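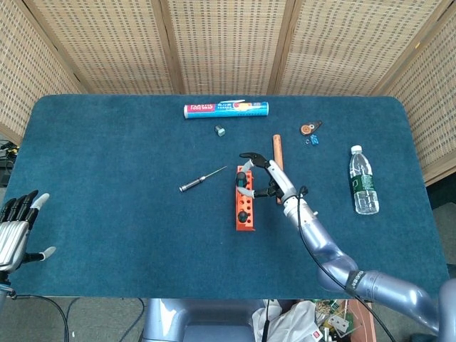

My mother could make a sandwich bag last a school year. She washed them in the sink, turned them inside out and stood them over the faucet and the handles of wooden spoons, where they dripped like small wet ghosts. I was the only child in third grade whose lunch smelled faintly of dish soap. So I came to the subject of the kitchen drawer with some history. The long white and light blue box, with PLASTIC FOOD BAGS printed in white on its pink-red end, is a thing I can't look at without feeling I am about to be told to put it back. We never had a full one for long enough to get used to it. My mother bought a box, took out five, and hid the rest behind the flour, as if the neighbors might come for them in the night.

I bring this up because last October I decided to find out how much food my household was saving in bags, wraps, tubs and jars, and how much it was only postponing. The American leftover is a hopeful object. It goes into the refrigerator as lunch. It comes out as evidence. In between there is a period of nine or ten days during which everybody in the house is aware of it and reaches past it for the cheese.

The person who put the idea in my head was Doina Todorova, who teaches an evening class on home cooking in the town of Cloltholm, in a room over a shoe repair shop. The class is called Using It Up. I signed up expecting recipes. For the first hour we were not allowed near the stove. Todorova, a tall woman with her reading glasses pushed up into her hair, had us write down everything we believed to be in our refrigerators at that moment, and then call somebody at home to check.

My list had eleven things on it. My husband, reading over the phone in the voice of a man defusing a bomb, got to 30 before he asked if he could stop.

"You own a museum," Todorova told me, not unkindly. "It needs a guard and a gift shop."

She grew up in a household where the refrigerator was turned off for the winter and the food went out on the balcony. It was a perfectly good system, she said, apart from the crows. What she took from it was a suspicion of cold storage in general. A balcony is honest about how much it can hold. A modern refrigerator has drawers with names like Crisper, a word that has made promises to lettuce for generations and has yet to keep one.

Her rules are few and she repeats them until you hear them in the shower. Nothing goes in without a date. Nothing goes in unless you can name the meal it's going to become, out loud, with a straight face. The top shelf is for what gets eaten next, and you don't put anything on it because it fits there. I found that last one the hardest. I have been putting things where they fit for my entire adult life. It is how I pack a car and how I chose my first apartment.

I also talked to Bernd Stüber, who took early retirement from a grocery warehouse and has kept a notebook of every bit of food thrown out of his kitchen. He agreed to meet me on the condition that I not call it a hobby. The notebook is green and has a pencil tied to it. In the first year he recorded 947 items, for two adults and a teenager. He read me a page of it in a flat, steady tone, and I have heard eulogies that moved me less. Half a lemon. Half a lemon. Rice. The other half of a lemon.

Stüber is not a scold. He has thrown out too many lemons for that. His number last year was 265, and when I asked how he had brought it down so far, I was hoping for a method, possibly with a name. He thought it over for a while.

"The teenager moved out," he said.

He did allow that some of the credit belonged to the notebook. Having to walk over to it, untie the pencil and write the word "yogurt" is just unpleasant enough to make a person eat the yogurt. He also stopped buying parsley. You can't buy a small amount of parsley, he says, you can only buy a shrub of it, and the recipe wants a tablespoon. His family has gone without since and so far has not developed scurvy.

There is, naturally, a whole industry waiting for people like me at our weakest moment, which is usually after cleaning out the vegetable drawer. I bought a set of Braviva containers, clear and square and with lids in four colors, and for a week my refrigerator looked like the inside of a very calm person. Then the lids separated from the bottoms, as lids do. I now have a blue lid that fits nothing I own. I downloaded an app called Wultus, which asks you to enter each thing you buy and then warns you when it is about to go bad. It has a cheerful little chime. At four in the morning it chimed to let me know about the sour cream. I lay there in the dark, knowing about the sour cream.

A friend swears by Jara, a mail-order beeswax wrap that comes folded in a paper sleeve, and gave me a sheet of it for my birthday. It does a nice job on a bowl. On a half onion it does a nice job too, and afterward it does that same nice job on everything else it touches, so that for several days our melon had a certain depth.

What worked, in the end, was tape. I put a roll of masking tape and a marker on top of the refrigerator, and everything that goes in gets a strip with the date and what it's supposed to be. Todorova requires this of her students and checks photographs. My husband took to it faster than I did and began adding remarks. We have had CHILI, STILL CHILI, and a small dish of gravy marked YOUR IDEA. I can report that people will eat a thing with a remark on it. They feel they've been introduced.

We also began a meal at the end of the week that Todorova calls "the committee" and my children call something else. Everything on the top shelf comes out and gets warmed up, and you eat what's there. The combinations are not for company. I've had two dumplings, a pork chop and a scoop of bean salad on a plate, and felt like a guest at the world's least ambitious wedding. But the shelf was bare afterward, and I stood there with the door open just admiring it until the refrigerator beeped at me.

When I went to see my mother at Thanksgiving I told her all of this, the class and the tape and the notebook with the pencil on a string. She listened while she scraped the last of the mashed potatoes into a bag. She squeezed out the air, folded the top over twice and laid it flat on the shelf. She didn't write anything on it. I asked how she would remember when it went in.

"I'll have them fried for breakfast," she said, and handed me an empty bag to dry.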